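4.2 Do grooming crews change finishing times?

Track owners at short ovals often claim that a well-groomed surface produces closer racing. The claim is repeated in race programs, in sponsor packets and in most of the trade writing we read for this project, and it is almost never tested. The usual evidence is a good night that followed a long afternoon of watering and packing. Bad nights that followed the same work are put down to wind, or to a driver who would not give up the bottom lane.

We tried to test it at Vurholm, a clay oval that runs Modifieds and two support classes. The track kept its grooming log in enough detail to be useful, with start and stop times for the water truck and the packer, and it let us match the log against transponder data. After dropping features shortened by rain, and those where the leader's transponder failed, we had 102 feature races. Our measure of close racing is the gap between first and fifth place at the halfway lap. We chose halfway over the finish because late cautions bunch the field and make almost any surface look good.

The result is weak. Features run after a full grooming session had a slightly smaller halfway gap than those run after a short one, but the difference disappears once field size is included. Larger fields get more preparation time, mostly because the track gives its best-attended programs a longer afternoon. A promoter looking at the same nights would see full pits, a smooth surface and good racing, and would credit the surface. We cannot say the promoter is wrong. We can say the log does not show it.

Two objections came up when we presented an early version of this section. The first was that grooming time is a poor stand-in for grooming quality. We agree. An operator who knows the track may do more in one pass than another does in an hour, and our log has no column for that. The second was that we should have measured the surface directly, as the Shawky survey did with its cone readings.
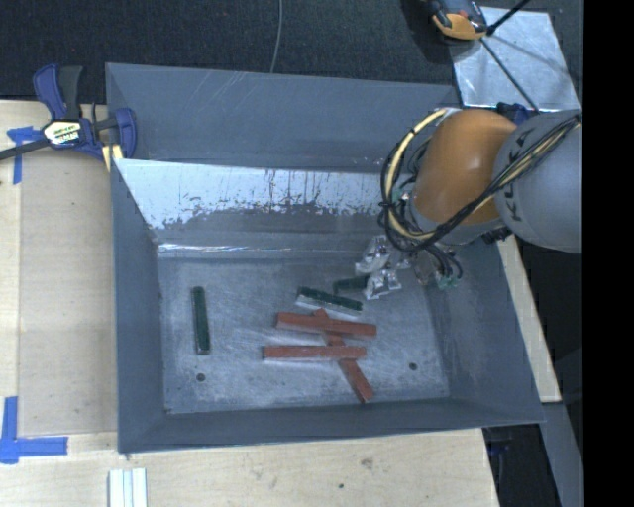
Figure 3

We are less convinced by this second point. The Shawky readings were taken before hot laps and not repeated, and a clay surface at 5 p.m. has little to do with the same surface at the start of the feature. Cars pull moisture out of the groove, throw loose material to the cushion and polish whatever is left. A single reading per night tells us what the crew handed over. It says very little about what the drivers raced on. The survey's authors mention this in a footnote and then go on to draw conclusions as if they had not.

The Clalla tracks are sometimes offered as a better case, as they changed their clay between seasons and reported more passing afterward. Passing counts are slippery, though. Those counts were made by hand from the scoring tower, by people who knew the clay was new, and a slide job that is answered at the other end of the same corner was counted as two passes. When we applied a start-line rule to the 7 features for which lap charts were available, the reported increase shrank to a level we would expect from ordinary night-to-night variation. Seven features is a thin sample – too thin to settle anything – but it is the only part of the Clalla claim that an outsider can check.

Prediction tools deserve the same caution. Wunex, a race-planning package sold to small tracks, gives each program a "raceability" score based on weather, car count and preparation hours. We entered the Vurholm logs and compared the scores with our halfway gaps. The score did track the gaps to a small degree. So did car count alone, and car count is free. Removing preparation hours from the inputs left the ranking of nights almost unchanged, which suggests that the one part of the score a crew can control is doing little of the work.

None of this means a track should park its water truck. Dust, ruts and blown tires are real costs, and our data do not speak to them. Our complaint is narrower. The belief that more grooming makes closer races rests on stories told by people with good reasons to tell them, and the only season-long log we could get does not back it up. A fair test would assign short and full sessions by coin flip over matched nights, with surface readings repeated before each feature. We asked three tracks whether they would consider it. Two declined, and the third wanted to choose the nights itself.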